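4.2 Open day at the Salameh site

The second demonstration was held during an open day at Salameh on 26/02/2019. Visitors came in groups and stood behind a rail while the Skunus arm ran a short handling task at the steel work surface. Each group watched 2 runs, and 22 visitors filled in the questionnaire afterward. Natsumi Sasaki ran the controls and answered questions between groups.
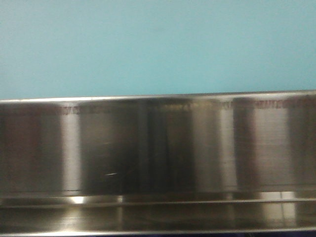
Figure 3. Stainless steel surface at the Salameh work area, with reflections along its face.

Most questions were about speed and safety. Several visitors asked how the arm's vision system dealt with shiny metal, where bright and dark bands can be mistaken for the edges of a part. We explained that the Distero software compares views taken from different positions and drops edges that shift between them. Visitors who worked in kitchens or hospitals raised this point more often than the others did.

Related items
Alum: notes on gripping thin metal parts
Distero release notes, November
Visitor questionnaire, Salameh open day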